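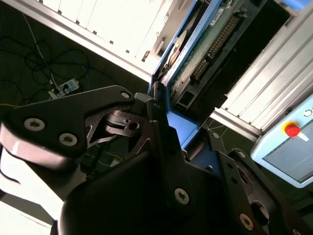

A green circuit board with a long pin header, in its blue frame.

What's Left in the Tower
Old desktops are heavy, slow and out of fashion. At Stukell in Girkness, they are also the start of the workday.

October 17, 2021

The desktop computer is the one piece of office equipment that almost everyone has owned and almost no one has opened. It sits under the desk for eight or nine years, collects dust at the front vents, and goes out to the curb or into a closet when the new laptop arrives. Stukell takes in the ones from the closets. Last year the shop handled 2,840 of them, most from school districts and small offices within an hour's drive.

A tower is easy to work on once it is lying down. Two screws at the back hold the side panel on most models, and the panel slides toward the rear and lifts away. After that everything is in plain view, in the same few places it has been for decades. The power supply goes in a top or bottom corner at the back. The motherboard lies flat against the far side. The drives sit at the front in metal cages, with the cables running between.

"People expect it to be complicated," says Roscoe Schumacher, who has worked at Stukell since it opened. "You need a Phillips screwdriver and a dish for the screws. The hard part is remembering which cable you moved."

The first step is always the same. Unplug the machine at the wall, hold the power button in for several seconds, and touch bare metal on the case before reaching for anything on the board. Schumacher takes a phone picture of the wiring at this point. He says he used to trust his memory, and that it cost him an afternoon with a front-panel connector that had been put on one pin over.

Next come the cables. 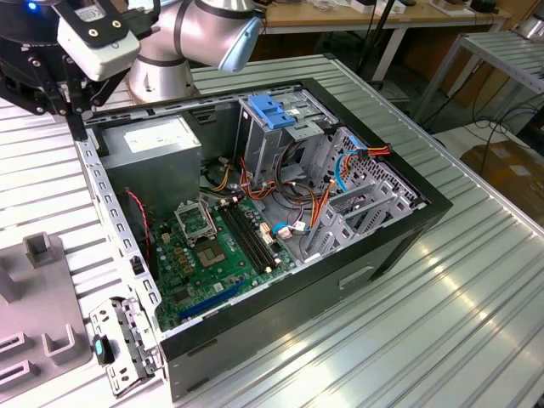 On older machines the thin flat data cables, often blue or red, are the easiest to damage. Some have a small latch and some don't, and pulling on the wire can break the plastic around the socket. The power leads are sturdier. Their colors are worth learning: on a standard supply of this age, yellow carries 12 volts, red carries 5, orange carries 3.3 and black is ground. The large plug on the motherboard has a clip on one side that has to be squeezed before it will move, and it usually needs a slow rocking pull.

Drives come out next. Many office towers were built so that a technician could swap a drive without tools, and the parts meant for fingers were molded in a bright color, usually blue or green. Press or lift the colored latch and the drive slides. Stukell wipes every drive it intends to reuse and shreds the rest, and the donor gets a sheet with the serial numbers.

Memory is the part that holds its usefulness longest. A pair of sticks from a dead machine will often bring a slow one back to a decent speed, and the swap takes a minute. Push down the clips at the ends of the slot and the stick pops up. Hold it by the edges.

The processor is where most beginners get nervous. The heat sink has to come off first, and old thermal paste can glue it in place. Wanda Baptiste, who runs the shop's evening class, tells people to twist the heat sink gently from side to side before lifting, and to stop if it resists. Once it is free, a small lever next to the socket swings up and the metal retention bracket opens over the chip. The chip lifts straight out. On boards where the socket itself has the pins, those pins are as fine as hair and a sleeve can bend them, so a plastic cover goes over the socket if there is one in the drawer - and there usually isn't.

A loose processor needs somewhere to go. Baptiste has seen them left on carpet, in shirt pockets and under a coffee mug. She likes a holder with a square recess, so the chip sits in one place and its underside stays clean. Screws go in a muffin tin, sorted by which part they came from. Brackets and drive rails get taped to the case they belong to, as one maker's rails will rarely fit another's cage.

When the case is bare, it gets brushed out and looked at for rust and bent edges. A sound one goes back into service with the best parts on the shelf. The rest are sold for scrap, with the steel, the boards and the wire weighed separately. Of last year's machines, 429 went back out working. Stukell charges 30 dollars for a basic one with a keyboard and mouse.

Whether that is a good use of anyone's time is a fair question.

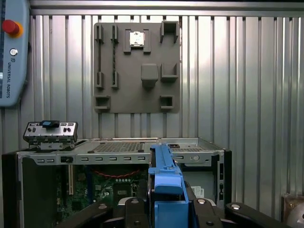
Reet Kairys thinks it is, up to a point. "I bought two for my kids and they do homework on them every night," she says. "But I pay the electric bill too, and a ten-year-old tower isn't free to run. I'd want the shop to tell people that."

Schumacher agrees with her, and says the shop now turns away the oldest models. It plugs each finished machine into a power meter and writes the reading on a tag. Buyers ask more about the tag than about the processor.

The evening class starts again in November. Students bring their own tower if they have one, with the power cord, and clear off anything they want to keep before they come.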